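4. Arranging the bud vases

This section covers setting out the small glass pieces on the Jengate tray. It assumes that the tray has been unpacked and wiped according to section 3, and that the table is level.

4.1 Before you start

Wash all glass by hand in lukewarm water with a little dish soap. Let the pieces drain upside down on a folded towel until no drops are left inside the necks. A narrow bottle can hold water for a long time, so check each one against a light.

Peel the protective film from both faces of the tray if you have not done so already. Film left on the lower face will trap dust and show as gray patches once the tray is on a wooden surface.

CAUTION: Do not clean the acrylic with window spray or anything that contains ammonia or alcohol. These products cloud the surface and the damage is permanent.

CAUTION: Check every rim and base for chips. Do not use a chipped piece, even if the chip would face the back.

4.2 Placing the tray

1. Choose a table with a flat, solid top. Avoid glass tops and cloths with raised embroidery.

2. Set the tray down lengthwise, with one short end toward you. In this guide the short end nearest you is the front and the other end is the back.

3. Press lightly on each corner. If the tray rocks, move it or put one of the clear pads supplied in the Briston accessory bag under the low corner.

4.3 Setting out the glass by color

Work from the back to the front so that your sleeves do not pass over pieces already in place. Pick up each piece by the body, never by the neck or rim.

1. Put the teal-blue pieces at the back. The tall one goes in the middle, with the wide cylinder to its left and the remaining piece to its right.

2. Place three clear bottles in a row just in front of the teal-blue ones. The bottle with the rounded shoulder goes in the middle.

3. Stand a fourth clear bottle by itself farther forward, on the left side of the tray. Leave the space between it and the row open.
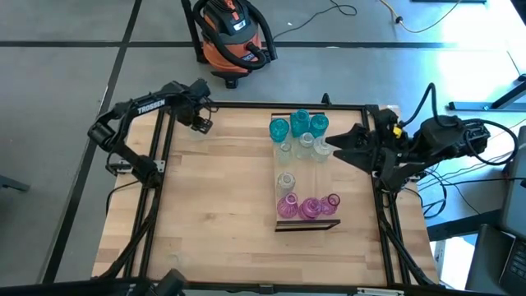 4. Add the rest of your pieces, keeping each color together. Leave enough space to get two fingers between neighbors.

5. Step back and look at the arrangement from your usual seat. Turn any piece with a visible seam so that the seam faces away.

Note: Huiling Cheng, who drew up the original layout for Zuvow, prefers the taller glass at the back for tables against a wall. On a table that people walk around, the tallest piece can go at the center of the tray.

4.4 Adding water and stems

Fill the vases after they are in position. Use a small jug with a spout — the Yin jug is a good size — and stop well below the rim. Cut stems to no more than twice the height of the vase. A light bottle with a long stem tips easily, so leave it dry if in doubt.

Do not lift or slide the tray with water in the glass. To move the arrangement, take the pieces off one at a time, starting at the front.

Change the water every 2 days and wipe up spills on the acrylic with a soft cloth.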